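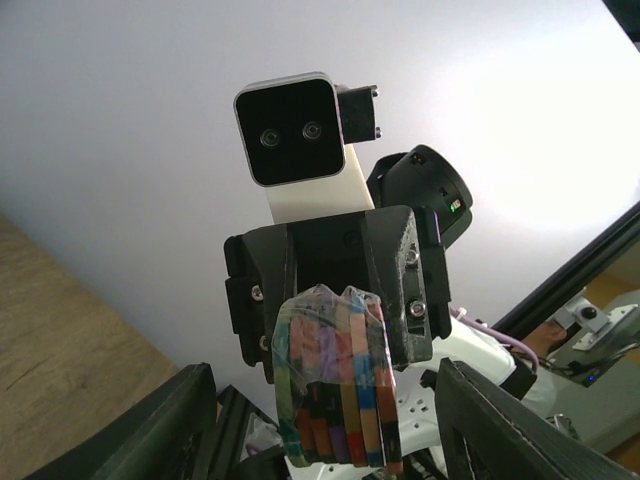 Camera on its white link, gripper below.

Menswear labels should print garment measurements. A shirt marked Medium tells the buyer only what the brand calls it. I measured the chest on two Mediums, one from Bostura and one from Pemmont, and the results differed by 6 cm. Neither label is wrong, as no rule binds them. 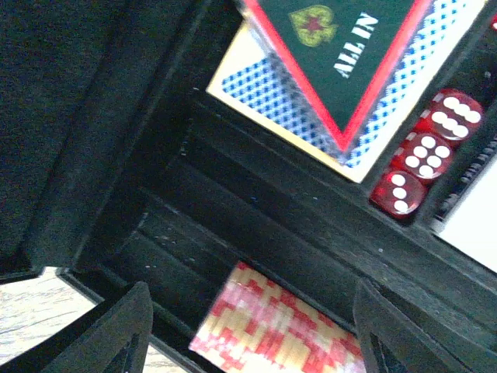
The usual objection is cost. Liis Kuusk, who grades patterns for Misimero, puts a revised label at no extra charge on runs over 1000 pieces. On a run of 200 the setup fee is real but small next to the price of returns.

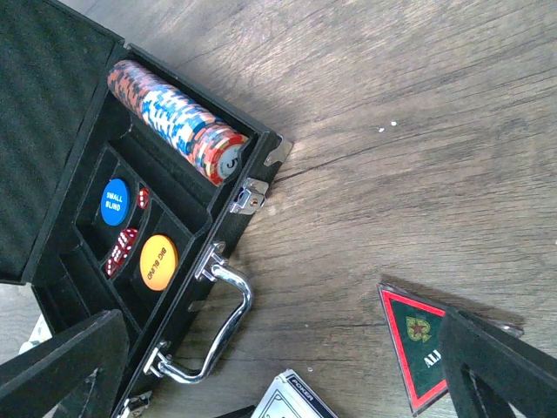

Chips on edge in the open case.

A second objection is that cloth moves. Cotton shrinks and knits stretch, so a printed figure will drift after washing. A stated tolerance handles this. Trouser makers have printed waist and inseam for decades and live with the same drift.

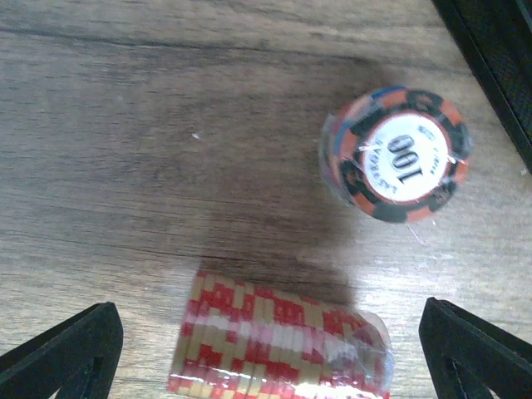 Chest, sleeve and back length would be enough for a shirt. Fit names such as slim or relaxed can stay on the hangtag, where they do little harm.

Text by Zachary Beaudoin | Contact | Copyright Butkienė | Back to top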